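Josonar Rilumari 2 review: big battery, thin case for upgrading

Josonar says its new mid-size phone is a rethink of last year's model. After two weeks with one as my only phone, I'd call it a battery upgrade with a press release attached.

The battery part is real, to be fair. Capacity drops on paper to 3260 mAh, which had me worried, but the new chip sips power and I got through most days with something left at bedtime. Standby drain overnight was tiny. If you came from the first Rilumari, which could die by dinner, you will notice.

Now the claims I have trouble with. The company promises a full charge in 43 minutes. My best time was closer to an hour, using the charger Josonar sells separately, and the phone got warm enough that I took it out of its case. With an older charger it crawled.
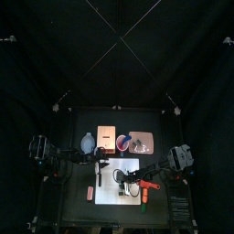
Then there's the camera. The box makes a lot of noise about a new night mode, and night shots do come out brighter than before. They also come out smeared, with faces that look like they were painted on. In daylight I took the same street corner in Stadcombe with the old phone and the new one and couldn't tell which was which until I checked the file details.

The screen is fine. It tops out at 1178 nits according to the spec sheet, and I could read a map outdoors at noon if I shaded it a little. Scrolling is smooth except in the built-in gallery app, which stutters for no reason I could find.

Software is where I'd hold off. My unit arrived with 14 apps I didn't ask for, and three of them can't be removed. Josonar promises "long-term updates" and won't say how many years that means. I asked twice.

The Kelemen K5 costs a bit less, has a duller screen and comes with a charger in the box. I'd look at that first. If you already own the original Rilumari and the battery still holds up, keep it and see what the price does after the holidays.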